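Ticket 425: Left gripper lets go early during bedroom tidy run
Product: Zostar two-arm kit, trial license, with Risberg room simulator
Opened by: Aigars Org, Zerkthorpe
Priority: Normal
Status: Closed, workaround accepted

Original report

We are reviewing the Zostar kit before deciding whether to buy it. All work so far is in the simulator. We are using the kids' bedroom room pack that ships with the trial, with both arms enabled and every setting at default apart from the ones listed below.

The task is simple. One arm picks up a small object, carries it to the dresser and puts it in a drawer. The other arm waits with its fingers up until it is called. In our runs the carrying arm picks up fine and travels fine, but the object often drops before the arm gets over the drawer. The log says "release confirmed" as if this was planned. There is no collision warning and no error code.

Changed settings: grip force 57, travel speed 100, handoff mode on. Everything else is as installed.

Steps to reproduce:
1. Load the bedroom room pack.
2. Turn on both arms and set handoff mode to on.
3. Start the tidy task from the task list.
4. Watch the log when the carrying arm gets close to the dresser.

Out of 12 runs the object dropped early in most of them. I did not keep a proper tally because I was changing the speed between runs.

Reply from support (Kiều)

Thanks for the report. Please try these and post what you get:

Set travel speed back to the default and run the task again.
Raise grip force, one step at a time.
Turn handoff mode off and run with one arm only.
Check that the kit and the simulator are on matching versions. The number is on the start page of each.

Please restart the simulator between tests. Some arm settings are only read at startup, and a change made in the middle of a session can show on screen without being used.

Reply from Aigars Org

Versions match. Results with a restart each time:

Default speed: still drops, same place.
Higher grip force: still drops. At the highest force it still says "release confirmed" in the log, so I don't think it is slipping.
Handoff off: no drop. The object goes into the drawer.

So it is something in the handoff. I paused a run with handoff back on, while the arm was still holding the object in front of the top drawers, and went through the panel. The second arm was listed as "ready to receive" even though the task has no handoff step in it.
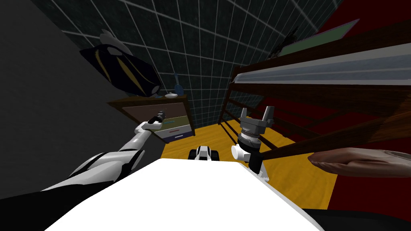 I also tried changing which arm does the carrying. The fault follows the role. Whichever arm is carrying lets go, and whichever arm is waiting shows as ready. Moving the waiting arm's rest position farther from the dresser made the drop happen less often but did not get rid of it.

One more thing that may be separate. The panel lets you set a handoff distance, but the box will not take a value lower than the default. It accepts the number and then puts the old one back when you click away. No message.

Reply from support (Kiều)

That helps, thank you. We can see the same result here with your settings.

With handoff mode on, the carrying arm checks the distance to the other gripper. If the other arm is marked ready and inside the handoff distance, the carrying arm treats it as a handoff and opens. It should also check that the other gripper has closed on something. In this room pack that second check is skipped. The dresser is close to where the two arms work, so the distance rule is met on the way to the drawer.

Workaround: open the task file, find the line for the waiting arm and change its state from "ready" to "parked". Save, then restart. You can leave handoff mode on for other tasks.

The distance box is a separate bug. I have opened ticket 426 for it and copied you in.

Reply from Aigars Org

Changed the line to "parked" and restarted. Ran the task 12 times at default speed and then again at speed 100. No early drops in either set. Grip force is back at 57.

For our review I am marking the arm control as good and the handoff feature as not ready for use. The task file edit is easy enough once you know about it, but the manual does not mention the parked state anywhere and a new user would not find it. Please add it to the handoff page.

Fine to close this one. I will follow the other ticket for the distance box.

Closing note from support (Kiều)

Closed with workaround. Missing grip check is logged for the March update of the room pack. Manual request passed on.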